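4.2 Rules for the recording room

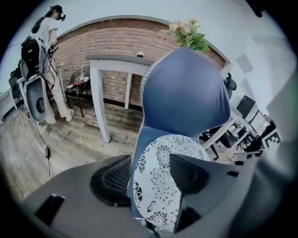 The rules in this section were written after the first recording period, when we compared the notes of the operators with the episodes rejected in review. In that period 1288 episodes were recorded with hand-held grippers at the Morner site, and 96 of them could not be used. The reasons were mostly not technical. In many of the rejected episodes the device worked well, but the room or the behavior of the people did not follow any agreed practice. We therefore decided to describe the practice in the same form as a safety rule, with one duty for one person.

The first group of rules concerns the cables. When an operator wears a backpack rig, the cable from the rig to the floor is part of the working area, and it must be treated like a moving part of a machine. Before each episode the second person in the room follows the cable by eye from the rig to its end. The cable may lie on the floor, but it may not pass under the wheels of a chair. If the operator has to turn more than once in the same direction, the recording is stopped and the cable is laid again. Boxes connected to the cable stay on the floor, outside the walking path. In an early version of the protocol we allowed them on a table, and we removed this permission in June.

The second group concerns persons with a head-mounted device. Such a person has a limited view of the floor and of low furniture. Figure 7 shows a typical working situation: one person wears the head-mounted device and a backpack rig in an office room with a wooden floor, while a gripper is held close to a piece of blue fabric with a floral panel. Office chairs and tables are nearby. We do not require an empty room, as the data should come from ordinary places, but the position of the chairs must be fixed before the start. A chair is not moved while the device is over the eyes of any person, except when it is needed to prevent a fall. The word "stop" is reserved - it is not used in normal conversation during recording, and everybody who hears it stands still.

Figure 7. Recording with a hand-held gripper in an office room. The blue fabric is between the two jaws. A person with a head-mounted device and a backpack rig stands farther back, and a fiducial marker is partly visible at the right edge.

The third group concerns soft objects. Fabric is difficult for a written rule, because its shape at the start of an episode is seldom the same as before. The Jollelia guideline, which we used as a starting point, asks that the object be "placed in a neutral state". Our operators understood this sentence in different ways. We replaced it with a shorter requirement: the operator places the fabric, takes both hands away, and waits until it does not move. Only then is the gripper brought near. The finger pads are inspected before the first episode of a session and again after each 100 episodes. Loose threads on a pad are removed by hand with the gripper switched off.

Fiducial markers are covered by a separate rule. A marker may be partly outside the camera view during an episode, and this alone is not a reason for rejection. It must, however, be flat and completely visible in the calibration recording. Markers that were bent or written on are replaced, also when the software still detects them.

The rules were then tested at the Ackroyd site, where the furniture and the staff were different. There 457 episodes were recorded with the Kometo checklist, which contains all the points above on one page. The operators found the cable rule easy to follow. The rule on the reserved word was often forgotten in the first sessions - mainly by visitors - and we added it to the sheet at the door. We have not yet studied whether the checklist makes the sessions longer, and the comparison between the two sites is limited by the different tasks. Section 4.3 describes how a broken rule is reported and who may decide to continue the session.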